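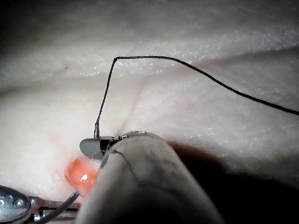
About Starkura (hi, come on in!)

I started Starkura because I kept arguing with people about needles. I'd spent years running robot benches for other folks, and every lab I walked into had its own idea of what a "clean" suturing run looked like, where you park the tools, when you stop, who gets to say go. Most of it lived in somebody's head. So I wrote down my own rules, taped them to a cabinet, and a company sort of grew up around that piece of paper.

We're a small outfit and we do two things. We run practice benches where surgical robots work on tissue pads with needle and thread, and we write the bench rules that other teams use when they do the same. No patients, ever! It's pads all day long, and I'm very happy with that.

What we care about

Mostly the dull stuff (I say that with love). A curved needle is a fussy little thing. Grab it too near the tip and you bend it, grab it too near the thread end and it spins on you right when you're trying to drive it through. Our rule book spends four full pages on the grasp alone, and I would happily have given it nine if the rest of the crew hadn't taken my keyboard away.

Then there's the thread. Black suture on a pale pad is what we use for nearly all our bench work, and I'm stubborn about it. You want to be able to follow the strand with your eye. If you can't tell where your thread is going, you stop the arm and find out before you pull anything. That one is rule 9 and people here just say "nine!" across the room when they want a pause.

The rule book

Its proper name is the Listgate Bench Practice, after the building where we wrote the first draft, and it runs to 88 rules now. It was 100 at one point. We sat down last September with a big pot of coffee and went through the whole list, and anything that couldn't be checked by a person standing at the bench got thrown out or folded into something else. I miss a couple of those (there was a lovely one on cable ties) but the book is much easier to live with.

A few I get asked about a lot:

- One person owns the stop button for the whole run. They don't take notes, they don't chat with visitors, they don't "just quickly" fix the light.

- Both tools get looked over before the run and again after. Jaws, shaft, anything stuck in the hinge.

- The needle is accounted for before anyone reaches onto the pad with a hand. If you can't point to it, you don't reach.

- Smudges and stains on a pad get written down before the run starts, so you're not guessing later which ones are new.

- A pad with a crease in it is fine for practice. It goes in the notes as creased, and you don't score it against a flat one.

- Don't talk over the person driving. (This is the one I break.)

We also have a longer part on recordings, which I know makes people's eyes glaze over, but please read it. Every run is kept, including the ugly ones. You don't get to drop a run just because the arm fumbled the needle. If a run has to be left out, you write the reason next to it in plain words and sign it. I've seen too many lovely success rates that were lovely because somebody tidied up on a Friday.

One thing to be clear on: Listgate is a house standard. It's our way of working, shared with anyone who wants it, and it doesn't replace the safety rules that apply where you are or the manual that came with your robot. If ours and theirs disagree, go with theirs and then write to me, because I want to know!

Fudari and Ye

Fudari is our checklist tool. It's a stack of cards, really, first on paper and now on a tablet too, and it walks you through setup, run and teardown in the same order each time. You can skip a card but it'll ask you why, and it keeps your answer.

Ye is our training bench, the one at the back by the windows, and it's where every new person starts. You'll spend your first stretch there only picking up needles and putting them down again. Some people find this maddening. I find it kind of restful and I still go back to it when I've been stuck at a desk too long.

Come and see us

We open the benches to visitors on 30th March, and you're welcome to stand around, ask rude questions and try the Fudari cards yourself. Tie long hair back, leave the drinks in the kitchen, and if somebody yells "nine!" please freeze where you are. Teams who want to use the rule book can ask for a copy through the contact page, and if you find a rule that doesn't make sense at your bench, tell us which number and what happened.

We use cookies to remember your settings and see which pages get read. By staying on this site you agree to our use of cookies. Accept | Manage settings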